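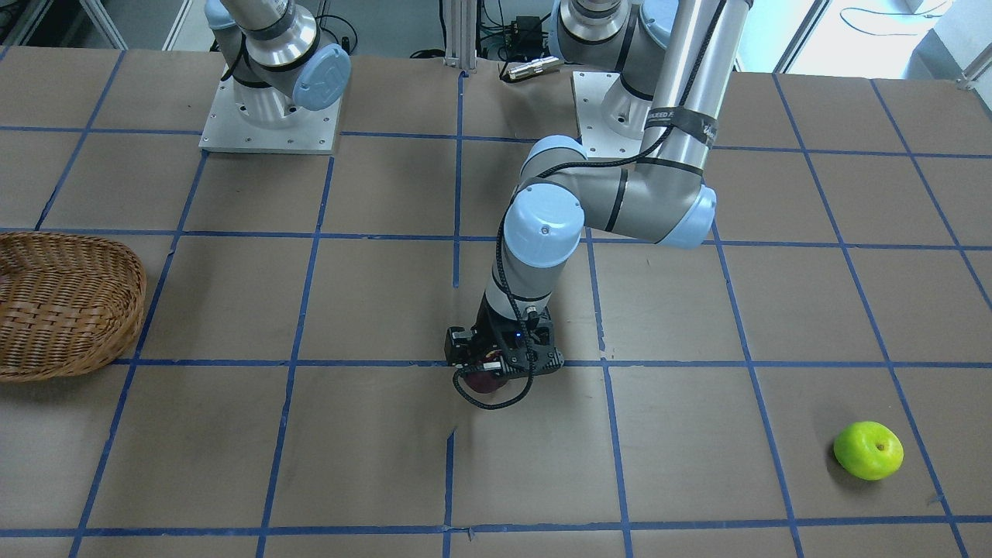 新闻稿:Flulside双臂分拣台夹爪“不松手”故障说明,以及我们接下来怎么改

2024年10月

先把大家最关心的说了:没有人受伤,设备也没有报废,坏掉的主要是水果,还有我自己的一点面子。我是Irent负责对外沟通的那个人,平时写的都是新品、展会、合作签约,这回要写一篇故障说明,领导让我写得正式一点,我试了两稿,读起来像保险条款,干脆还是照我平时说话的样子来吧。

事情出在Flulside项目上。这是我们和Vasiliauskas一起做的双臂分拣台,桌面用蓝色胶带贴成大格子,机械臂把苹果之类的东西从格子里夹起来,放进旁边的编织篮。听着简单吧?我第一次去看的时候也这么觉得,还问工程师能不能让我试试(没让)。

上个月做长时间连续运行,左臂的夹爪在合拢之后没有执行松开指令。控制界面显示“已张开”,夹爪却还夹着东西,手臂接着就往下一个位置走。值班同事看到不对,按了急停,手臂停住了,果子已经被捏得不成样子。我们一开始都以为是偶发,重启之后也确实好了,于是继续跑。后来同样的情况又来了,前后一共四次,这才全线停下来查。说句心里话,第一次就该停的,这一点我们内部已经检讨过,也写进了新的操作规程。

查下来,毛病在夹爪的信号线上。线缆沿着手臂外侧走,在腕部前面留了一个活动弯,手腕转到比较大的角度时,这个弯会被拉紧,接头受力,信号断断续续。偏偏我们的软件在收不到夹爪反馈的时候,会沿用上一条指令的目标状态当作实际状态,于是界面上一片太平。硬件有松动,软件又替它打了圆场,两头一凑,就成了现在这个样子。工程师给我讲的时候画了满满一白板,我大概听懂了一半,剩下一半请看随后发给客户的技术附件。

比捏坏水果更让我们紧张的是另一件事:操作员如果相信了界面上的“已张开”,伸手去取东西,手就进了夹爪的范围。这次没有发生,靠的是规程里本来就有“运行中不得伸手越过最近一条胶带线”这一条。可是只靠人守规矩,我们觉得不够。

所以现在改了这么几处。线缆重新布置,腕部的余量放长,接头加了固定件,每次开工前要把手腕转满全程检查一遍。软件那边,夹爪反馈一旦丢失就直接停机并报警,不再猜。界面也改了,“指令状态”和“实测状态”分开显示,两边对不上就变红,红得很难看,是我们故意的。另外请了Didley来做独立的安全复核,他们的人看得特别细,连桌沿后面那些线怎么盘都提了意见。

改完之后我们重新跑了61个小时的连续测试,夹爪没有再出现拒绝松开的情况。这个数字我知道有人会嫌短,我们自己也嫌,所以测试还在继续,原定的客户现场安装推迟到明年1月。已经拿到样机的客户,请先不要在无人看管的情况下运行,我们的同事会逐家上门更换线缆和升级软件,费用由Irent承担,整个过程每台需要90分钟,不用把设备寄回来。

要是您在自己的设备上见过类似的情况,比如夹爪动作慢半拍、界面和实物对不上、手腕转到某个角度就报通信错误,哪怕只有一次,也请告诉我们,带上运行日志就更好了!日志保存在控制箱里,不会导出的话打个电话来,我们一步一步陪您弄。

媒体朋友想来看分拣台的,欢迎提前约时间。参观时请站在黄线外面,这回连我也不例外。

标签:公司新闻 | 安全公告 | 协作机器人

联系我们:Irent 媒体与公共关系部 © 2024 Irent 版权所有 返回顶部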